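Ticket 495: Arm halts during garment folding demonstration
Site: Tatcombe, demonstration room
Event: November open day
Reported by: Lerato Fourie, Visitor Programs
Assigned to: Myung-ja Oh, Automation Support
Priority: High (public event)
Status: Closed, with one follow-up item

Summary

During the morning rehearsal for the open day, the folding demonstration stopped twice with a protective halt. Both halts came in the first stage of the program, shortly after the gripper had closed on the waistband. The demonstration is scheduled to run before visiting groups from Pliltstead and from the Sýkora training center. Visitor Programs requested that the fault be corrected before the first group entered at 1:00 p.m. or, failing that, that the session be replaced with the recorded version.

Initial report (Fourie, 9:10 a.m.)

The arm was started from the standard folding program using the shorts designated for the event. The program loaded without a warning. On the first run the arm reached the waistband, closed the gripper, began to raise the fabric and stopped. The operator screen displayed a force limit message. The operator cleared the message, laid the garment flat again and restarted. The second run ended at the same step with the same message.

No person was inside the marked area on either occasion. The emergency stop was not used. The operator did not change any settings before submitting this ticket.

Support response (Oh, 9:35 a.m.)

Please do not raise the force limit to get through the rehearsal. The limit was approved for sessions with visitors present and must remain at its current value for the whole day. Please leave the arm powered and keep the operator log open. I will attend in person.

Work log

9:50 a.m. Arrived on site. Confirmed that the program version matches the one approved for public sessions. Inspected the gripper fingers and found no damage or looseness. Checked the emergency stop by pressing and resetting it with the arm at rest; it responded correctly.

10:05 a.m. Ran the first stage at reduced speed with the operator at the stop button. The grasp point is the upper right corner of the waistband, as taught. 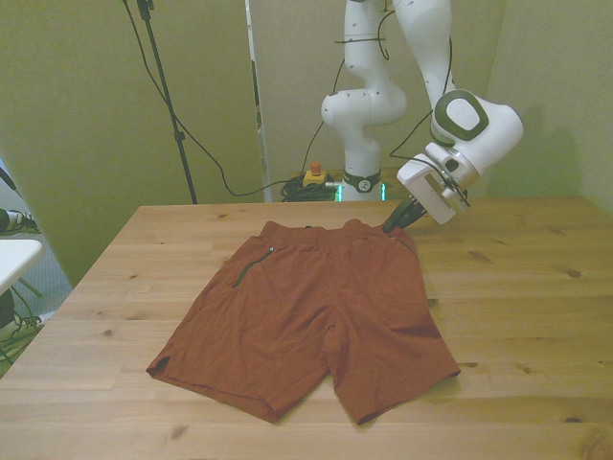
10:15 a.m. The reduced-speed run completed the lift without a halt. Returned to demonstration speed and the halt came back at once. This pointed to the transition between the grasp and the lift. The operator log supports that reading: the force value climbs sharply in the first part of the upward movement and then crosses the limit.

10:25 a.m. Reviewed the motion settings. The program waits 60 milliseconds after the gripper closes before the arm moves. The version used for the previous open day had a longer wait, and the shorter figure was introduced when the demonstration was trimmed to fit the new visitor schedule. The change was recorded but was tested only with a flat cotton towel. An elastic waistband behaves differently under tension, and the lift should have been retested with the actual garment.

10:40 a.m. Restored the earlier wait and lowered the acceleration of the lift. Force limit unchanged. Ran the stage three times at demonstration speed. All three runs completed.

10:55 a.m. One further observation was made. Between runs the operator had been laying the garment down by eye, and its position varied from one run to the next. The program tolerates a small offset, but a waistband that lies too close to the arm changes the angle of the grasp. Reviewed the starting layout with the operator: waistband toward the arm, leg openings toward the visitor side, both legs spread.

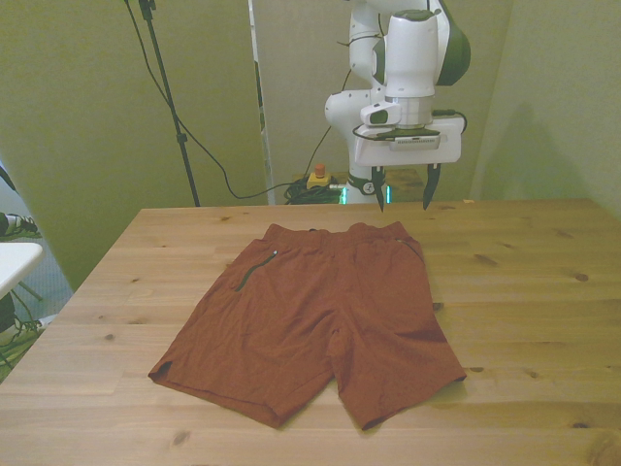

11:10 a.m. Asked the operator to reset the garment without assistance and to start the program from the beginning. The operator did so correctly. The full program ran through to the end.

11:20 a.m. Visitor Programs asked whether marks could be applied to the tabletop to show the correct position. Advised against tape for this session. The camera settings were prepared on the bare wood, and I do not wish to introduce a second change on the morning of an event. A printed layout card at the operator's station will serve the same purpose.

11:30 a.m. Checked the wrist camera view, as a precaution, before releasing the arm. The view is shown to visitors on the large screen and is also used by the program to confirm that fabric is present. The zipper had been raised as a possible difficulty during planning — bright metal can confuse the detection step under strong light. Repeated the detection step with the room lights at the event setting. Fabric was confirmed on each attempt, and no adjustment was needed.

11:45 a.m. Released the arm to Visitor Programs for the afternoon sessions. Guidance to the operator is as follows. If the force limit message returns, clear it once and restart once. If it returns again, move the arm to its parked position, switch to the recorded version and call Support. Do not attempt repairs while a group is in the room. 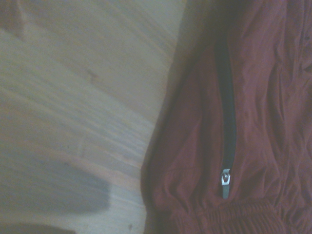 Lerato Fourie replied at 4:40 p.m. that both groups had been received and that the force limit message had not returned. She added that 32 visitors had attended over the afternoon, that several had asked why the arm pauses before it lifts, and that she would like a short answer the hosts could use. She also wished it noted that the layout card had been useful and should be kept with the operator's binder.

Support response (Oh, 5:05 p.m.)

Thank you for the confirmation. The hosts may say that the pause lets the gripper settle its hold on the cloth before the arm begins to pull. If a visitor asks for more detail, please take a contact address and forward it to Support.

Cause

Wait time after gripper closure reduced without a retest on the event garment. Variation in the starting position of the garment may have contributed.

Resolution

Earlier wait time restored, lift acceleration lowered, operator briefed on layout. Force limit unchanged.

Follow-up

The schedule change must be reconciled with the longer running time. Visitor Programs will propose a revised timetable for the next open day. Support will add an elastic garment to the Trutell test list, so that future changes to the folding program are checked on more than a towel. Part 3000, the spare finger set, was taken out of stores as a precaution and has been returned unopened.

Ticket closed by M. Oh. Follow-up item remains open with Visitor Programs.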